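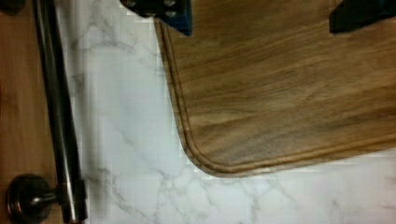

Ticket: tap pressure drops then comes back, kitchen only
Status: open, waiting on part
Site: Rivamar, flat 11

08:40 — Tenant reports kitchen mixer (Enau, pull-out spray) goes to a dribble after a minute or so, then recovers by itself. Hot side worse. Bathroom fine. Says it started in January after the water was off for the main.

09:15 — On site. Ran cold only, steady. Ran hot only, drops off. Both together, drops off. Spray head unscrewed, bit of grit in the mesh, rinsed it, no change.

09:30 — Isolators under sink both fully open. Hot one stiff, worked it back and forth a few times. No change.

09:50 — Boiler next. Arker combi, set to 70 on the heating side, no fault code showing. Bathroom hot tap runs fine for 6 minutes so not the boiler. Crossed off.

10:10 — Took the hot flexi off at the tap end, ran it into a bucket. Full flow, no drop. So it's past the hose, in the tap body.

10:25 — Cartridge out. Seal on the hot side has lifted and is folding over the port when it warms up. Would explain it coming and going. Pushed it back down, refitted, ok for 2 runs then same again. Needs a new cartridge.

10:40 — Rang Hoxha trade counter. Not in stock, they have the older pattern only, wich doesn't fit this body (tried it on the last job, threads are wrong). Ordered the right one, no date yet.

10:45 — Left tap working on cold. Hot isolator turned down part way, seems to help a bit. Tenant knows not to leave hot running and walk off.

13:20 — Tenant rang, small drip under sink. Told them to put a bowl under and nip up the flexi nut by hand, a quarter turn. Drip stopped. Will check teh washer when I go back.

To do
Chase Hoxha for delivery
New fibre washer, hot flexi
Look at hot isolator, probably swap while water's off
Ask flat below if theirs does the same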